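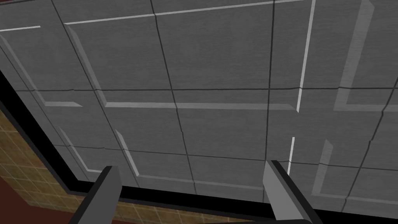 Projects > Simulation > Wrist camera

Before you let your home-built arm anywhere near the real bench, I'd gently urge you to spend an evening or two with it in simulation, which is how I got my own Flukby arm behaving (and saved a good many spare parts!). Start with the wrist camera. Mount it so that both fingertips show at the bottom of the view with the gap between them clear, and give it something with plenty of straight lines to look at. Gray panels with dark seams do nicely, and a bright edge or two makes any tilt easy to spot.

1. Open the scene file and set the camera step to 5.
2. Open the gripper all the way and leave it empty.
3. Move the arm slowly over the surface, saving 200 views as you go.

Take your time with that last one. I rushed it back in March and had to start over, tea gone cold and all.
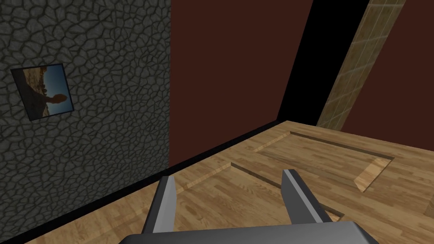

4. Change the floor and wall textures and save another batch, so the arm doesn't get too fond of one room.
5. Copy everything to the Prirkside folder before you close up.

My full set came to 485 views, and it took almost 56 minutes on a tired old laptop.

Previous | Next | All projects

Contact | © Mokum Workshop | Back to top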